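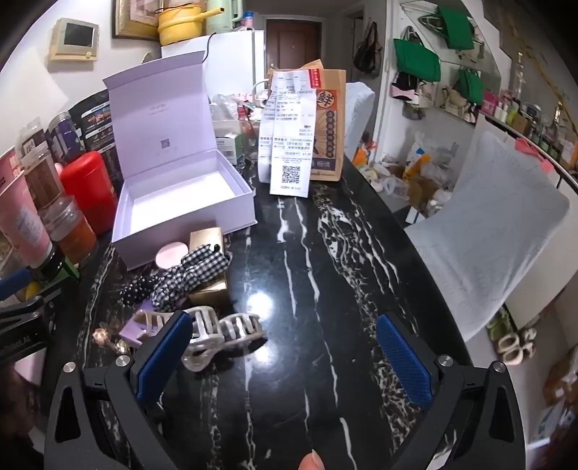 Puesto 2 del reto doméstico: pinzas de pelo, coleteros y caja blanca abierta.

Foro del club de robótica Prullo > Proyectos de curso > Manipulación
Tema: Encimera negra veteada, ¿la cambiamos o nos aguantamos?

tuercaloca
Abro hilo porque en el grupo de mensajes esto ya se ha perdido entre memes. La tarea es la de siempre: coger cada accesorio de pelo y meterlo en la caja. El reglamento de Barta pide 100 demostraciones por puesto y entregamos en septiembre de 2025, o sea, ya. Mi duda es el mármol: negro, con vetas blancas bien gordas. ¿Le ponemos un mantel liso o grabamos tal cual?

par_motor
Tal cual. Si la política solo funciona sobre un mantel, lo que hemos entrenado es un mantel.

tuercaloca
Muy bonito, para la camiseta del club. Yo pregunto por la nota.

grasa_de_litio
Yo voto mantel. El año pasado, con Prostari, perdimos 6 puntos por culpa de una mesa con dibujo y todavía me despierto por las noches. Y el coletero negro de lunares blancos sobre piedra negra con vetas blancas me parece crueldad, con el robot y con quien tenga que etiquetar.

par_motor
Lo de Prostari fue que calibrasteis con la tapa puesta. Está en el acta.

grasa_de_litio
El acta la redactaste tú.

nodo_perdido
Pregunta de novato: ¿la pinza lila pequeña cuenta igual que la grande color crema? Con los dedos abiertos del todo me paso de largo y la empujo. Llevo la tarde haciendo curling.

tuercaloca
Cuenta igual. Entra con los dedos a medio abrir y baja más recto. Las almohadillas azules agarran bien si no la coges por la punta de los dientes.

nodo_perdido
Probado. Mejor: de diez, tiro 2. La grande en cambio se me engancha y luego no quiere soltarse dentro de la caja. Ha cogido cariño.

par_motor
Cógela por el lomo. Y abre despacio, que si no la tapa se lleva el golpe.

servo_triste
Llego y veo que discutís del mármol cuando detrás hay una bolsa de papel con un «鲜» enorme, tarros, bolsos colgados y un frigorífico con una olla amarilla encima. El fondo tiene más información que mi TFG. ¿Nadie piensa apartar la bolsa, por lo menos?

tuercaloca
El reglamento dice «entorno habitado». Más habitado no lo encuentro.

servo_triste
También dice que no haya datos personales a la vista, y la bolsa lleva dos recibos grapados con un QR. Giradla, tapadlos, lo que sea, pero antes de subir nada a Guvmont.

tuercaloca
Vale, ahí tienes razón. La giro.

grasa_de_litio
¿Y el mantel?

par_motor
No.

grasa_de_litio
Propongo mitad y mitad: 50 con, 50 sin, y comparamos. Si gana el mantel, par_motor lo lava.

par_motor
Acepto. Si gana la piedra, reescribes tú el acta de Prostari, a mano.

tuercaloca
Hecho. Empiezo por la tanda sin mantel. nodo_perdido, tú sigues con la lila, y apunta los fallos en la hoja compartida, en la columna de fallos. La de observaciones está llena de insultos a un coletero.

nodo_perdido
Eran observaciones.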